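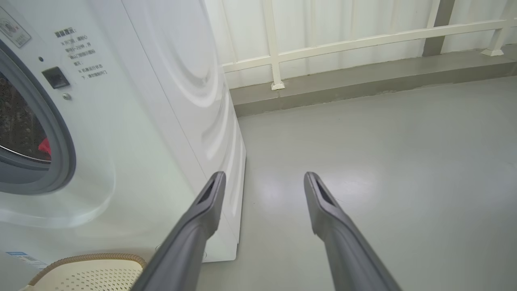
Cremilda Barbosa

Wernska open day, laundry demo
README / data card
Last edited 2022-04-19

What you get

Recordings from the laundry station at the Damasceno open day. Two-arm robot (we call it Kovness, same one as in the January set), one front loader, one basket, a few clothes. Task is load the washer. 48 runs in total, all from the one day, all with visitors standing behind the tape and asking questions. Teleoperated start to finish. No policy was running, please stop citing it as autonomous.

Visitors could ask for a restart or for a different garment order. We mostly said yes. So the runs are less tidy than the lab ones and the pauses are long. I left the pauses in, trim them yourself if you dont want them.

Task steps as annotated

1. approach door
2. door open
3. pick from basket
4. place in drum
5. door close
6. back off

Not every run has all six. A few stop after step 4, operator handed over to the next person. Check the step column before you filter on run length or you will get nonsense.

Cameras and rates

Head view plus a wrist view on each arm. Everything resampled to 20 frames per second. Joint states and gripper opening on the same clock. Audio was recorded and removed, too many kids' names in it.

Wrist views get very close to the door. Glossy ring, curved glass, lots of reflections - fingers show up twice in places, once for real and once in the door. If your keypoint model jumps around there, thats probably why. We didn't mask anything.
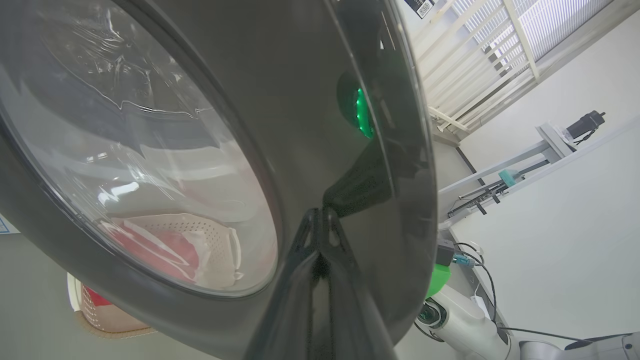 Lejla Petkov: I drove most of the afternoon runs and I'd like the card to say that the door is the slow part. People watching thought grabbing the clothes would be the hard bit. Cloth is forgiving, you can miss by a finger width and still come up with a sleeve. The door wants a proper approach angle and I had to back out and retry a lot. Please don't label those retries as failures, they are how the door gets opened.

OK, done. Retries now have their own flag and do not count as failed. The success column means one thing only: all the clothes in the run ended up in the drum. Door closed or not is a seperate column.

Garments

Small set. Red and white pieces, reused over and over, so do not expect any variety in color or fabric. For variety use the Celtness set, where we had a whole rack of stuff to pick from. Garments went back in the basket by hand between runs, just dropped in. No fixed fold, no fixed order. The basket got put back by eye too, so its position drifts over the day and there is no ground truth for it
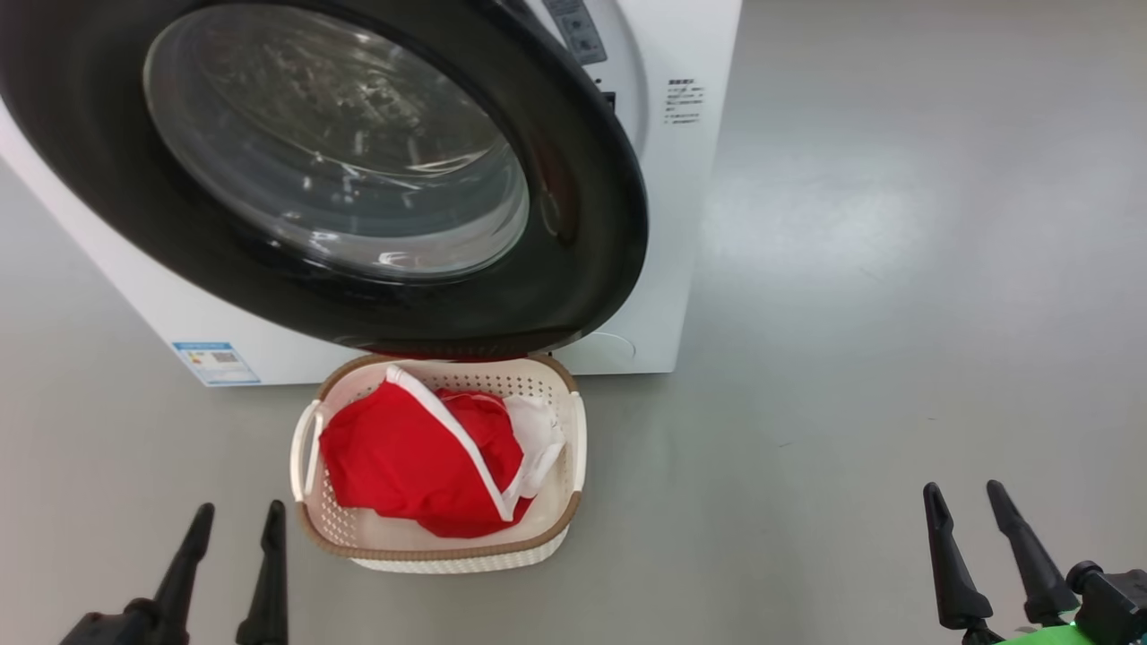

and no, we can't reconstruct it afterwards, I tried. The best I got was lining up the basket rim against the washer base in the head view, good to roughly 3 centimeters. Fine for coarse grouping. Not fine for calibration.

Gripper opening is logged as commanded, not measured. When fingers are pinching cloth the two can differ. Noted for the people who asked about it at the talk.

Known problems

- Left wrist clock drifts in the morning runs. Corrected, but the correction is linear and the drift was not.
- Light changes through the day. No color correction applied.
- Floor has a sheen, depth is poor on it.
- Step labels made by one person (me), in a hurry, over two evenings. No second annotator yet.
- Empty basket is not the same as end of run. Operators often kept moving the arms after.

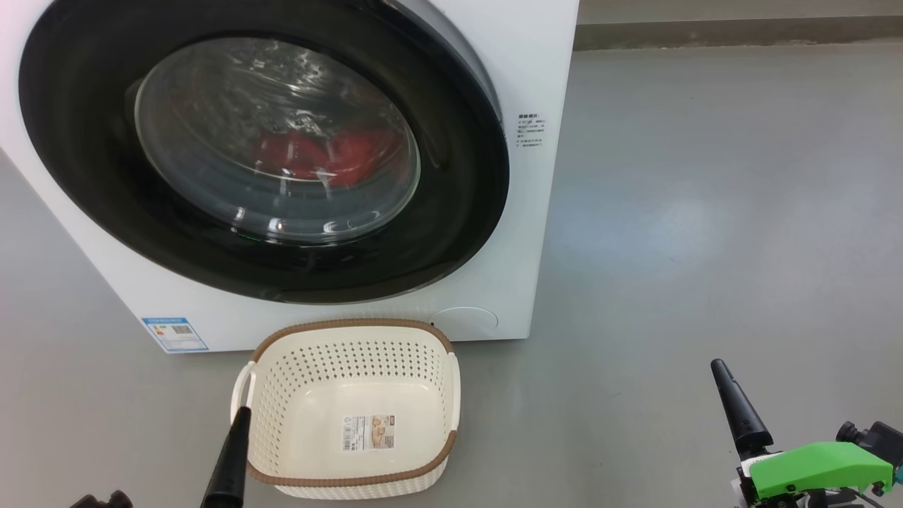

Basket with only the paper label in it, red item behind the door glass.

Visitors and consent

Signs at the entrance, tape on the floor, cameras aimed at the washer. Any run where a visitor leaned in far enough to be recognizable was dropped before the count above. If you find one we missed, tell me the run number and I'll pull it.

Site

Damasceno hall, built 1954, thick walls and terrible wifi. Everything was logged locally and copied after closing. Matters only if you wonder why there is no live stream archive. There isn't one.

Use

Research and teaching are fine. Credit the Wernska open day set and say it was teleoperated. If you retrain on it mixed with the January set, keep the source column, the arm mounts were moved in between and the joint offsets differ.

To do

second annotator
measured gripper opening, next time
redo the clock fix for the left wrist
ask Lejla for her notes on door angles, she has pages of them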